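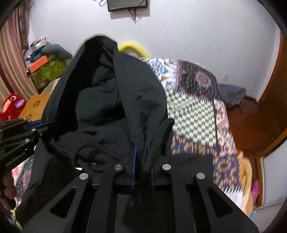

Fig. 1. Black hoodie, hood open, with braided drawstring.

Silia Garment Care Group
Minutes, 2018-06-03

1. Minutes of the previous meeting
Approved with one correction: the Kalico invoice is no. 1492, as filed.

2. Wash trial
86 garments processed at 30 degrees, normal spin. Drawstrings pulled out of 8. Color loss on dark cotton within tolerance. Results table to be attached to the report.

3. Cord retention
Two options discussed: bar tack at center back of hood, or knotted ends. Bar tack preferred. Kalico to quote for both.

4. Detergent supply
Tellent contract runs to November. Delaunay has sent a price list; samples not yet received. Deferred.

5. Labels
Care label wording to read "tie cords before washing." Agreed.

6. Any other business
Dryer no. 2 lint filter to be replaced.

Meeting closed.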